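Two-arm policy stalls between action chunks – how do I smooth it?
Posted by Younes El Idrissi, Dec 17, 2024

Hi all! I've got a bimanual grocery packing policy running and I'm thrilled with it so far, but both arms hesitate every time a new action chunk arrives. Inference takes 61 ms and I'm running the control loop at 200 Hz. Training set is 1,789 episodes. Is this a data problem or my loop?

Moataz Farouk
Lovely project! It's your loop, I'd bet money on it. If you call the model in the same thread that sends joint targets, the arms get nothing new for a dozen ticks. Put inference in its own thread, ask for the next chunk while the old one is still playing, and blend the overlap. I did this on Rallora in November and the difference was a joy to watch – no more nodding at the wrist.

Also check your timestamps. When the new chunk lands, skip the steps that are already in the past, or the arms will jump backwards a little.

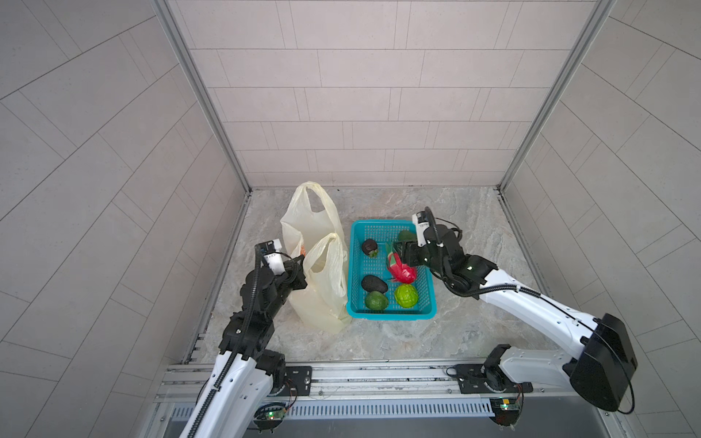 Should both arms share one chunk buffer, or have one each?

One shared buffer, with both arms' targets in the same row. Separate buffers drift apart and you'll spend an evening hunting for it.

Kakesley
had the same thing, turned the gains down and it went away mostly. try that first, takes 2 minutes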